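Call for participants: working group on good practice for hand-held gripper recording

Zendalent is seeking participants for a working group that will draft operating rules for hand-held gripper tools used to record manual tasks for robot training. The group meets in Ranitthorpe and will complete its draft in July. Applications close January 30, 2018.

Two places are open to operators and 2 to safety or standards staff. Applicants should have logged at least 316 hours with hand-held or arm-mounted grippers, or have written procedures for a site where they are used. Experience with the Nusico checklist is useful but not required. 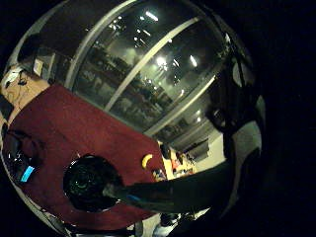
The draft will cover operator spacing, bystander notice, lens checks and the handling of reflective surfaces. Participants will review recordings against each clause and propose limits that a site can apply without extra equipment. Glazed areas need a clause of their own — ceiling lights reflected in tall panes can compete with the objects being handled — and so does the minimum distance to another person, who at very close range may fill much of a wide-angle view.

Send a resume and one page on a rule you have applied or revised to the Lo Presti office at Zendalent, quoting reference 29. Travel within the region is paid.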